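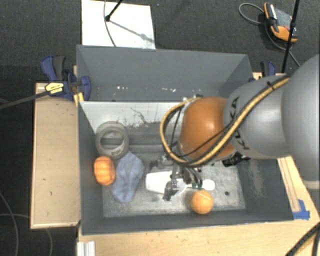

Pimar Releases Sloped-Wall Bin for Mixed Small Goods

AVBRIDGE, 04/03/2023 - Pimar today announced the general release of the Wulell, an open-top sheet-metal bin for holding unsorted small goods on a bench or table. The bin has a flat rectangular floor and walls that angle inward toward it, so that round items such as balls and tape rolls settle on the floor within reach of the opening.

The Wulell is supplied in gray and in one size. It has no lid and no dividers. The rim accepts ordinary bar clamps, and Pimar recommends clamping the bin to the table before loading.

Development included 3,073 loading cycles with mixed household contents: duct tape, cloths, plastic toys and balls. Floor scuffs were recorded at each inspection. Scuffing was judged cosmetic and did not affect the fit of the wall panels.

"Cloth was the difficult item," said Elli Lindqvist, product engineer at Pimar. "It spreads over the floor and covers whatever is under it. We changed the wall angle 6 times before the contents stayed where we could sort them."

A first production run of 357 units is in stock at the Avbridge warehouse. Orders placed after the run is sold will ship in December. Replacement floor panels are listed separately under part number 106.

Press contact: Hermenegildo Magaña, Pimar, Avbridge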